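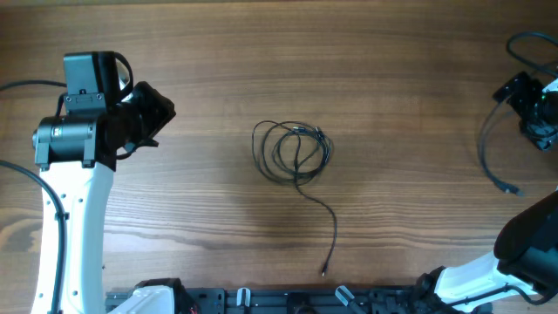 Friday, April 15, 2022

The sorting of the cable store was resumed this morning at the Drevard house, following the pause agreed after the November stocktaking. The work had been set aside for the winter while the lower rooms were repainted, and the boxes had remained in the corridor under sheets for the whole of that time. They were carried back before nine. Two had been stacked the wrong way up, and the labels on these had to be copied out again.

The method is unchanged from last year. Each cable is taken from its box, laid on the table, identified by its ends, coiled and tied. It then goes to one of four places: the drawer for daily use, the shelf for the reading room, the reserve box, or the box for disposal. The register is to be filled in at the time and in ink. Entries made later from memory caused a good deal of confusion in the previous round, and two lines in the Flinach section still cannot be matched to any item in the house.

Black cables continue to be the chief difficulty. The gray ones can be told apart by thickness and the white ones were marked with tape when they were bought, but the black ones came in over many years and were never marked. It was decided today that every black cable will receive a paper tag close to one connector. The tags ordered from Vomach arrived on Wednesday in a packet of 2000, which is far more than the store will ever require. The string supplied with them is too thick for the holes and has been replaced with sewing thread.

Coiling was discussed at some length. The former practice of winding a cable around the hand and elbow is discontinued. It leaves a twist in every turn, and the cable springs open as soon as it is put down. Loops are now to be laid one over another on the table, wide and without pulling, and the bundle gathered at one side only when the last loop is in place. The connector should be left on the outside where it can be read without undoing the coil.
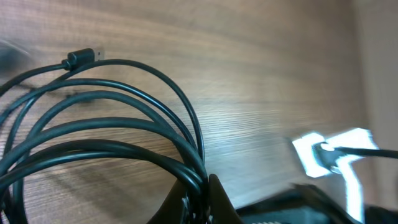 Black USB cable in overlapping loops, connector at the top of the coil.

By noon 30 items had been entered. The afternoon was slower. The box marked Xolalpa contained a number of adapters that had not been listed at all, together with a quantity of dried-out rubber bands, which were thrown away. One adapter has a bent pin and has been placed in an envelope until it can be looked at properly. The register now stands at 67 lines, including those carried over from last year — the numbering was continued without a break, so that older references remain valid.

A question arose about duplicates. The reserve box will not close if every spare is kept, and the corridor cupboard is needed for linens from next month. It is proposed that no more than 4 cables of any one kind be held in reserve, with the remainder offered to the Flinach annex. The annex has asked for long ones in particular. No reply has been given yet on the matter of transport.

The table is to be cleared each evening before the room is locked. The wood marks easily, and hot cups are not to be placed on it under any circumstances. A cork mat has been left on the windowsill for this purpose. The left-hand blind still sticks halfway, and a note of it has been made in the repairs book for the second time.

Outstanding for Monday: the remainder of the Xolalpa box, the telephone leads, and the two unmatched lines in the register. Thread is running low. The key to the cupboard was returned to its hook at a quarter past five.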